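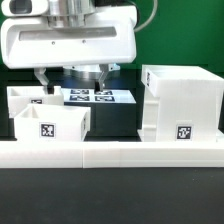 Can it put the groceries away yet?

My brother-in-law asks me the same thing every summer, usually with a plate in his hand. "So when do I get the robot that unloads the dishwasher?" I've been writing this newsletter long enough that I should have a snappy answer by now, and I don't. But I did spend a morning at Sandmont in July, in the long room at the back where they run their sorting and bin-picking trials, and I came home with a better version of "not yet" than the one I've been giving him.

Some of you will remember Sandmont from the spring issue. They rent bench time to small companies that want to know if an arm can do a job before they go and buy one. You bring your parts, they set up the bench, and at the end you get a report with a lot of columns in it. Heikki Peltonen runs the trials, and he let me sit in on a chair in the corner as long as I kept my coffee off the tables (fair enough, I have a reputation).

The job that morning was about as plain as they come. Pick a thing up, put it in the right bin, do it again. It came from Gemo, a little outfit that repairs and resells small kitchen appliances and has a terrible time with spare parts. Knobs, feet, hinges, those little plastic clips that hold a blender lid on. It all comes back mixed up and somebody has to stand there and sort it. The woman from Gemo told me she does it herself on slow afternoons with the radio on, and that she'd happily never see another clip again in her life.

If you've never been around one of these benches, the first thing you notice is the little black-and-white squares. They're on the bins, they're on the tall white box, there are four of them on top of the dark block in the middle. They look like somebody went a bit wild with a label printer. What they do is tell the cameras where everything is. The arm doesn't look at a bin and think "bin," it finds the square on the front and works out the rest from there.

And that, to me, is the whole story of chores in one sticker. I asked Heikki what happens if you peel them off. He said it depends on the software, and that the newer stuff copes a lot better than it did, but for a trial where you want to compare Monday's numbers with next month's, you leave them on. I said my kitchen doesn't have any. He said, "Would you be willing to put some up?" and I really couldn't tell if he was kidding.

Think about it, though! Would you? I went home and counted cupboard doors and drawers in my head and decided I could live with a few on the insides. My husband could not. So there's one household's answer.

Anyway, the sorting. I had pictured something quick, like the videos, and it isn't quick. The fingers open wide, come down, there's a small wait, they close, up it goes. The small wait is what gets you. I caught myself leaning forward in my chair every single time, the way you do when a kid is trying to tie a shoe. When it got a knob it looked wonderful, very sure of itself. When it got a flat clip lying on its flat side, well. It would come down, close, and go up with nothing, and then try again a hair to the left. Heikki has watched so much of this that he doesn't even look up, he can tell from the sound.

They'd run 1,533 picks on the Gemo parts by the time I got there, spread over several days. I asked for a success rate I could print and got a polite no, as the report belongs to Gemo. What I can tell you is what the Gemo woman told me over lunch: knobs and feet, she'd hand over tomorrow. Hinges, maybe. Clips she'll be sorting with the radio on for a good while yet. She didn't seem that disappointed. She said if it took the easy stuff off her, the pile would be half the size, and half a pile is a nice afternoon.

I liked that a lot, and I think it's where I've ended up on the big question too. We keep asking if the machine can do the chore. Most chores are really a bunch of jobs in a trench coat. "Do the laundry" is carrying, sorting, checking pockets, knowing that the green sweater belongs to the daughter who'll cry if it shrinks, and then folding, which is its own nightmare. Somewhere in there is a part a machine could do right now, if you set the room up for it. It's just never the part I'd pick.

Shops have it easier here, and I don't think that gets said enough. On a shop floor you can bolt the bin down. You can decide that the box always goes on the right. Raudsepp, who make drawer fittings and have been very patient with my emails, told me they spent more time on the trays than on the arm -- getting the parts to arrive the same way up, mostly. Their people reworked the feed tray twice before they were happy. Once the tray was good, the arm was boring, and boring is what they were paying for. My kitchen counter has never once been the same way up from one morning to the next.

The price side I'm going to save for a longer piece in September, because I've got quotes coming from two suppliers and I want to do it properly. A preview for the impatient: the arm is often not the scary line on the quote. The gripper, the fingers made for your particular part, the hours of somebody like Heikki fiddling with heights, that's where my eyebrows went up.

A few of you wrote in after last month about Tarnus, the tidy-up robot for the home with the waiting list. I haven't had one in the house. I've asked, and I'm on the list like everybody else, and if one shows up at my door you'll hear about it within the hour. Three readers say they've seen a demo. Two were charmed, and one said it spent the whole time with a single sock. I'd love more of these, especially if you saw it in a regular room with regular mess and a dog going through. Please tell me what it was picking up and what it was putting it into, that's worth more to me than how nice it looked.

One more thing from Sandmont before I let you go. Toward the end they let me choose something out of my own bag for the arm to try. I had keys, a lip balm, a pack of tissues and a teaspoon (don't ask, I take yogurt everywhere). The lip balm went first and went fine, straight into the bin, lovely. The tissues it squeezed a bit hard but it got them there. The keys took four tries and came up dangling by the ring, and everyone in the room said "ohh" at the same time. The teaspoon we never got off the table. It lies too flat, same as the clips, and the fingers just kept closing over the top of it.

So that's what I told my brother-in-law. It can do your lip balm. He wants to know about forks. I've promised him I'll bring a fork next time, and Heikki says that's okay so long as I bring the same fork every time after that.

If you've got a small object you'd like me to take along, write and tell me what it is and why it's a pain to pick up. No liquids, nothing alive, and it has to fit in my bag with the yogurt. I'll take the best 100 suggestions over to Heikki as a list and let him cross out the ones that make him sigh.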